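Folding cells at Plulville: a floor supervisor on what the work looks like now

Print this article | E-mail this article

The Plulville linen plant runs 3000 pieces on a day shift. Folding of small items was a hand job until March, when the operator, Waver, installed 6 gripper cells under a program it calls Miranda. The floor supervisor, who asked to be identified by position only, has worked there through both arrangements.

"The grip is the hard bit," she said. "A sheet of steel has an edge where you left it. Cloth doesn't."

Each cell uses a two-finger gripper with a camera at the wrist. The fingers are moulded yellow plastic with black pads. Staff practise recoveries on soft goods, and the supervisor reviews the wrist footage at the end of the shift.
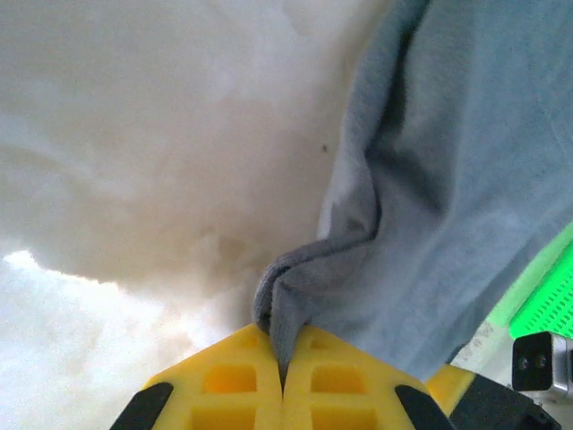
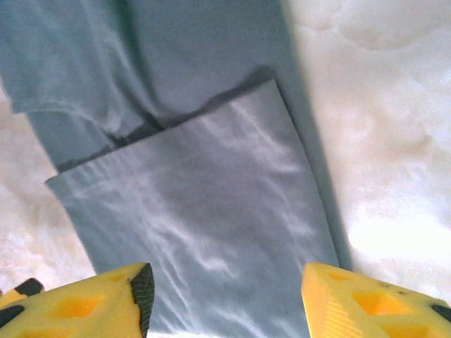 Blue-grey cloth at the gripper: pinched between the fingertips in the first view, lying between the open fingers in the second.

What staff do instead

Two of the former folding positions are now classed as cell attendant. An attendant clears faults, re-presents rejected pieces and logs the cause of each stop. The supervisor said the log was the largest change to the job.

"Before, if a towel came out crooked you fixed it and that was the end of it. Now you fix it and pick a fault code. There are 40 codes. Most people use four."

Shoulder complaints have fallen, she said, but attendants stand for longer and walk further. A rotation with the sorting line was brought in after staff at the Skallanville site asked for the same. Pay grades were not changed, which remains under discussion.

On speed she was direct. "A good folder beats one cell. A good folder doesn't want to do it for nine hours."

Fitted sheets and gowns with ties are still folded by hand.

Comments (3)

laundryrat69: Our place went the same way. The codes are a pain in the neck, she's right about that.

Presser, night shift: Would like to know who trains the attendants. We got one afternoon and a binder.

tumbledry: No mention of lint. Has anyone had trouble with it building up on the pads?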